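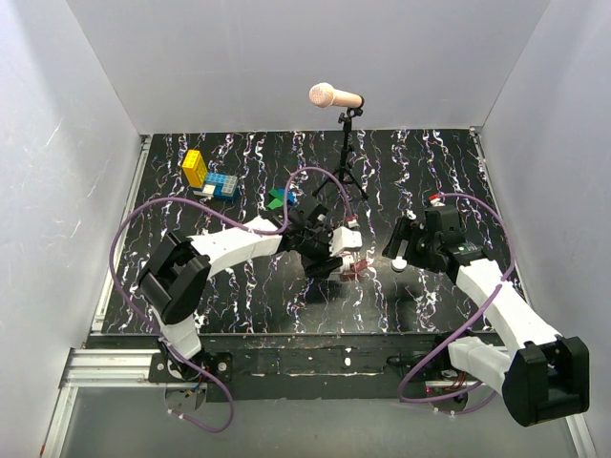

Week 4: Reading self-reported survey data

Tutor: Sorcha Forsyth

Most of you will meet a claim this year that begins "people say they". People say they sleep less, walk more, buy local. Treat the verb with care. A survey records what someone was willing to tell a stranger, or tick on a form, on one day.

Set reading: Pinto and Sanna, the Clikdale household diary study. Skip the introduction, it oversells.

The Clikdale team mailed 3000 forms and reported on the 118 households that kept the diary to the end. Their headline is that families in the town cook at home most nights. Maybe they do. But a household that fills in a food diary every night for weeks is an odd sort of household, and I would not bet on its neighbours behaving the same way. The authors give this problem one paragraph. They then "correct" for it by weighting on age and income — neither of which tells you who likes filling in forms.

Wording matters too. Question 7 asks "How often do you manage to cook a proper meal?" Look at "manage" and "proper" and decide what answer the writer was hoping for.

Recall is worse than most papers admit. Ask about yesterday and you get a fair answer. Ask about last November and you get a guess, coloured by how the person sees themselves.

For the tutorial, rewrite Question 7 in two ways, and say who might still answer it badly. Tzu-hsuan Chuang will take the second group. Bring the response table from the appendix, as the version in the main text leaves out the refusals.

Short report: 2000 words, 50 marks. Spelling counts a little. Unsupported use of "proves" counts a lot.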